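Home | Reviews | Live | Gear | Contact

Torbridge - Lovden (Fullen Records)

Reviewed by Gwion Gethin

The press sheet for Lovden says Torbridge wrote 30 songs and kept the best. The record runs 59 minutes, so I have my doubts about the second part.

I liked their debut. It was short and badly recorded, and Llinos Ifans sang as if the rent was due. This time she has strings behind her, and a choir on "Ellis" that shows up twice and adds nothing either time. Producer Michalis Giannakopoulos gets a big, clean drum sound and then leaves it big and clean for an hour. By the sixth track I wanted somebody to drop something.

There are good songs in here. "Half the Harbor" has a bass line from Khải Diệp that I've been humming since Saturday, and the closer is just voice and piano, which suits Ifans better than anything else on the album. "Machine Weather" is the single and I don't get it. Seven minutes, one chord change, a lot of whispering about wires.

The vinyl box is limited to 493 copies and comes with a booklet and a second disc of demos. I played the demos once. Two of them beat the finished versions, and I doubt that was the plan. Save your money and buy the plain CD - or stream the four songs worth having.

5/10
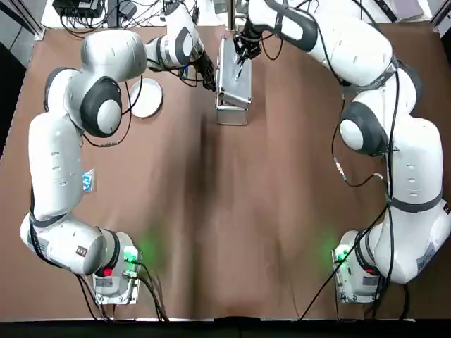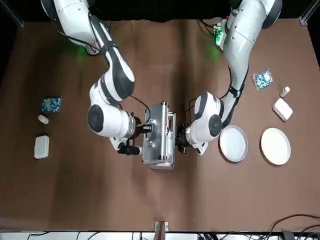
White arms, brown tabletop.

Share 30 | 200 comments

Previous review | Next review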